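Trumstead Home Forum > Furniture Repair > Handles and Hardware

White loop handle on a dark glossy box -- keep it or go back to something period?

potting_bench
Posted Nov 4, 2021

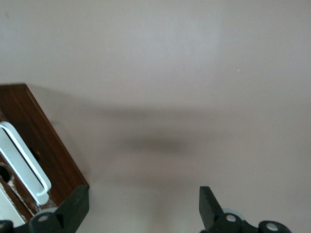

I picked up a wooden box at an estate sale in July and I've been slowly going through it. Reddish-brown, shiny finish, good grain, no maker's label anywhere that I can find. The finish is fine and I don't plan to touch it. What I can't decide on is the hardware. Somebody put a bright white loop handle on the face of it, a long oval with an open slot, and next to the middle of the handle there's a small dark hole in the wood. There's a bigger round hole lower down too. My guess is the small one is left over from whatever was on there first, but I could be wrong.

Questions:

Would you take the white handle off and put on something brass or dark?

If I do, what do I do about the small hole? It's right where you look.

Is the big round hole something I should plug or leave alone?

I'm going to keep yarn in it, so it doesn't have to lock or carry much.

hinge_and_hasp
Take the handle off. White on a finish like that will bug you every time you walk past. Look for a drop handle with a backplate wide enough to cover the small hole, and then you never have to fill it. Toivonen has a drawer of old backplates at their shop and they'll let you dig through it.

Before you buy anything, measure center to center on the screws. If you don't match the spacing you'll end up with two more holes than you started with.

marlowe_st
I'd leave it. The bevel on that top edge looks nice and the handle runs right along with it. It's a plain box with a plain handle. Swapping in old brass won't make it old.

hinge_and_hasp
It doesn't have to look old. It has to look like it belongs on there.

marlowe_st
We disagree on that, then.

quarter_sawn
On the small hole: don't use the soft wax crayons from the big box store. They shrink and they pick up dust. Get the hard wax sticks you melt in. Potia sells a set of 13 in reds and browns and you blend two of them to get the shade. Fill it a little high, let it cool, scrape it flush with a plastic card. Keep the hot tool off the finish around the hole. On a high gloss you will see every mark you make.

Try it on the underside first.

potting_bench
Thanks. I measured and the screws are at an odd spacing, so a straight swap is probably out. @quarter_sawn, does the wax stay put if a screw isn't going back in there?

quarter_sawn
Yes. If a screw IS going back in, you want a glued dowel instead. Wax won't hold threads.

dunmore77
Nobody has asked about the shiny metal down by the end of the handle, where it meets the wood. I can see some silver and some gold color in it. Is that part of the handle, or a separate catch? I'd figure that out before taking anything off. I had a sewing box where the handle screw also held the latch on the inside. I pulled it and spent an evening fishing for the nut.

potting_bench
Good point. I haven't had it apart so I can't say. I'll look from the inside with a flashlight before I put a screwdriver on it.

wick_and_wax
Leave the big hole alone for now. It could be for a lock, a cord, a knob, anything. If you plug it and later find the part that goes there, you'll be drilling it out again. If it bothers you, cut a disc of felt and tack it in from behind. For yarn I'd want something over it anyway so the ends don't work their way out.

Same goes for rough edges in there, run a finger around it first.

marlowe_st
Agree with wick. Felt from behind, handle stays.

hinge_and_hasp
Felt from behind, handle goes.

tallow_lane
If the color is the main complaint you could keep the handle and change that. I did a set of white pulls with Clular metal and plastic primer and two coats of a dark bronze. They've been on a kitchen drawer for a couple of years and only the one by the stove has chipped. Scuff them with 1000 grit between coats, take them off to spray, and stuff the screw holes so paint doesn't get in.

quarter_sawn
Would not do that on anything that gets picked up by the handle every day. Fine for a yarn box.

potting_bench
I like the paint idea because I can keep the same screw holes. Plan right now is wax in the small hole, felt behind the big one, and I'll look at the metal piece before I decide whether the handle comes off for painting -- if it's tied into a latch I'm leaving it white.

dunmore77
Take a photo of the inside when you have it open. If there's a nut, put a bit of tape over it before you loosen the screw.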